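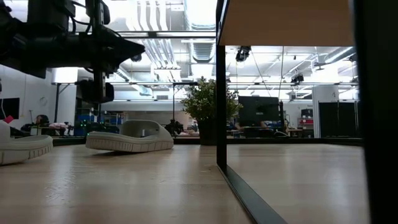
発表メモ:センサー基板の電源まわりを見直した話

2018年12月4日 社内技術会 持ち時間8分

スライド1 背景
・Timonは電池駆動の温湿度ロガー。5月に出した初版は電池の減りが早かった。
・今日は回路の話だけ。ファームの省電力化は別の回で。
・初版の回路図を出す。レギュレータとプルアップ抵抗の位置を指しておく。

スライド2 測り方
・電源ラインに直列に抵抗を入れ、両端の電圧をオシロで見た。
・スリープ中は電流が小さいので、抵抗を大きいものに替えて測り直した。
・テスターの電流レンジだと起動時の電圧降下でリセットがかかる。質問が出たら、ここは詳しく話す。
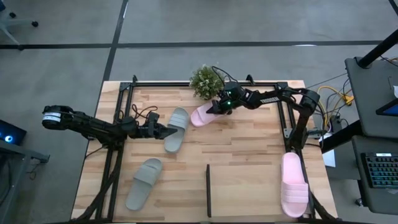
スライド3 原因
・スリープ中の消費は約200マイクロアンペア。設計値の倍だった。
・I2Cのプルアップが常時電源につながっていて、センサー側の電源を切ると保護ダイオード経由で電流が回り込む。
・分圧抵抗も常に通電していた。こちらの分は小さい。

スライド4 対策
・プルアップをセンサー側の電源に移した。パターンの変更は裏面だけ。
・分圧はMOSFETで測定時だけオンにする。ゲートには100キロオームのプルダウンを入れる。
・電源投入からセンサーが応答するまで少し待つ必要がある。待ち時間は波形で説明。

スライド5 結果と残件
・改版した基板では設計値に収まった。低温での測定はまだ。
・同じ回路を使っているMimgateも確認する。Arkudaはセンサーの電源を切らないので対象外。
・回路図と測定データは共有フォルダのTolentinoに置いた。
・時間が余ったら基板を回覧する。余らなければ質疑へ。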